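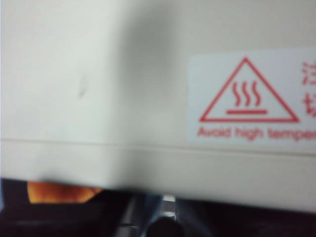

### 3.2 Survey of disembarking passengers

Passengers were interviewed at the shuttle stop outside the terminal gate on each day in May when a ship was in port. Interviewers approached every tenth adult returning to the ship and recorded time ashore, places visited and money spent in town. Of the 2481 people approached, 1034 completed the full form. Crew members were excluded, as were passengers joining or leaving the cruise at this port.

Time ashore was taken from the gate log where a card number had been given, and from the passenger's own estimate in all other cases. The two sources were compared for passengers who supplied both. Estimates tended to run long, mostly among those on guided coach tours, and were left uncorrected.
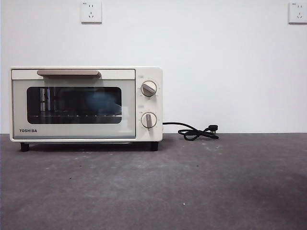 Spending was entered in four groups: food and drink, local transport, admissions and retail. Tours bought on board were coded separately, as the share reaching local firms could not be traced - a limit also noted by Schumacher in her ferry study. Figure 2 plots spending per person against time ashore. The curve is nearly flat for visits under two hours and rises once passengers stay through lunch. Coach passengers fall below the curve at every length of stay.

**Figure 2.** Spending per person in town by time ashore, independent and coach passengers.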